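April, notebook, archive of the old Millance site

Continued with the old web pages today. The backup from Severyn has 732 files, and 92 of them are Flash movies (.swf). The rest is mostly HTML with frames and very small GIFs. I did not remember we used so many frames.

Started the local server at 10:40. First try: the Votolell player opens the menu movie, but the buttons give no sound. Second try with the sound files in the same folder as the movie: the sound plays. So the paths inside are relative to the page and not to the movie. I write it here because I lost one hour with it.
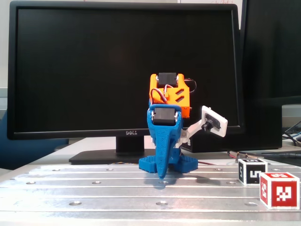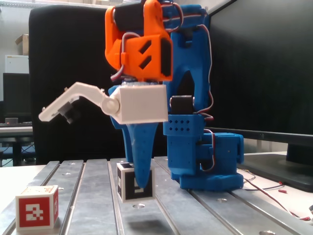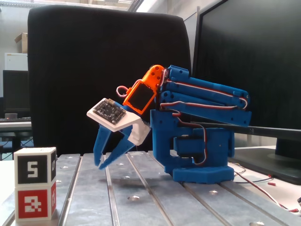 Printed arm on the metal table, three views.

The guestbook is a different problem. It was a Perl script, and it kept more than 3,000 comments in one text file. Encoding is mixed, some lines are Latin-1 and some are already UTF-8. I converted a copy with Quan and checked the first page by eye. The accents look correct, the quotation marks do not. Original file stays untouched in /raw.

Five movies do not open at all. Severyn Lysenko thinks they were saved with the Promura export plugin, which compressed them in its own way. He will look if he still has the installer on a CD.

To do:
- redirect the old /flash address to the new folder
- fix quotation marks in guestbook copy
- ask Severyn about the source files (.fla)

Stopped at 17:15, server left on.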